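Notes on keeping a wooden table in decent order, mostly learned in the Hollis flat.

## Daily care

Wipe with a damp cloth, then a dry one, always along the grain. Washing-up liquid is fine if you rinse it off. Skip anything with bleach. A glossy finish shows every smear under strip lights, so buff it once more at the end. Leave hairline marks alone unless they catch a fingernail.

Stand plant pots on a saucer and lift them weekly to check for damp.
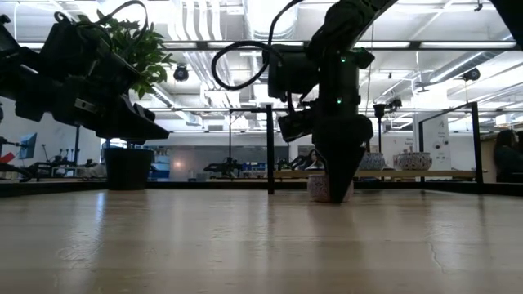
## Ring marks

- White rings: lay a cotton cloth over the mark and pass a warm iron across it for 7 seconds. Check, then repeat.
- Dark rings have gone deeper and need sanding. Declan Brunton uses 240 grit and stops early.
- Hold goblets by the stem and put them down on felt or cork.
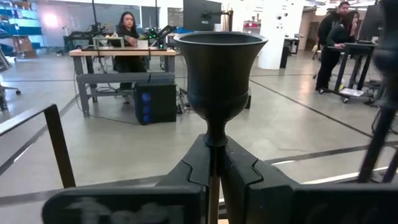

## Re-waxing

Twice a year, March and autumn. Use a thin coat, leave it for 40 minutes and buff. Keep the tin lid on between dips.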